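シーツは「ぴん」より「ふわっ」でいい　ベッドまわりの達人に聞く

12月に入ったばかりの朝、小さな宿「リドスカ」におじゃましてきました！　客室は全部で8室。そのベッドを毎日整えている客室係さんに、前からどうしても話を聞きたかったんです（うちの寝室があまりにひどいので……）。

お茶をいただきながら、まずは経歴から。
「この仕事の前はクリーニング店にいたんですよ。だから最初のころはシワが許せなくて、シーツにまでアイロンをかけていました。腰を悪くしてやめましたけど」
と笑います。いまは霧吹きで軽く湿らせて、手のひらで外へ外へとなでるだけだそう。

手帳も見せてもらいました。去年シーツを替えた回数が書いてあって、なんと1,604回。思わず二度見しました。
「数えるのが好きなだけです。シーツの在庫は57枚。減ると落ち着かないの」

色は白ではなくベージュ系がお気に入りとのこと。
「白は気持ちがいいけど、朝の光だとまぶしいでしょう。ベージュのほうが寝起きの目にやさしい気がして。洗いざらしの感じも似合いますしね」
わかります、わかりますとも。私も帰りに雑貨店「パタンス」に寄って、つい似た色を探してしまいました。

では、シワはどこまで気にすればいいんでしょう。
「お客さまの部屋はきちんとやります。でも自分の家なら、足元から一度ばさっと空気を入れて、四隅を押し込んだらおしまい。真ん中に少し波が残るくらいは、私は好きですよ」
うちの毎朝の波は「少し」どころではないのですが、それを言うと「寝たら同じです」とばっさり。
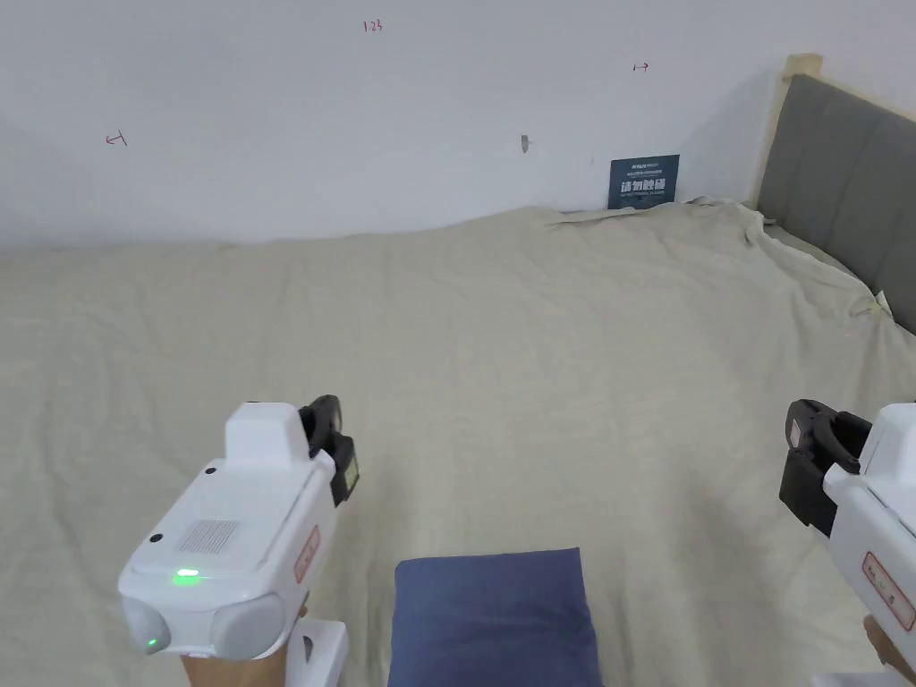

洗濯と収納のこと

洗剤は少なめ、すすぎは多め。干すときは二つ折りにして、縁を引っぱってから竿にかけるそうです。
「ここで手を抜くと、あとで全部シワになって返ってくるの」
たたんだシーツは同じ布の枕カバーに入れて棚へ。これなら組み合わせを探さなくてすみます。棚には300円で買ったかごが並んでいて、サイズ別に分けてありました。

最後に、苦手な作業はありますかと聞いたら、少し考えてから「掛け布団カバーの角」。達人でもそうなんですね。私は帰ってすぐ、シーツを一枚洗いました。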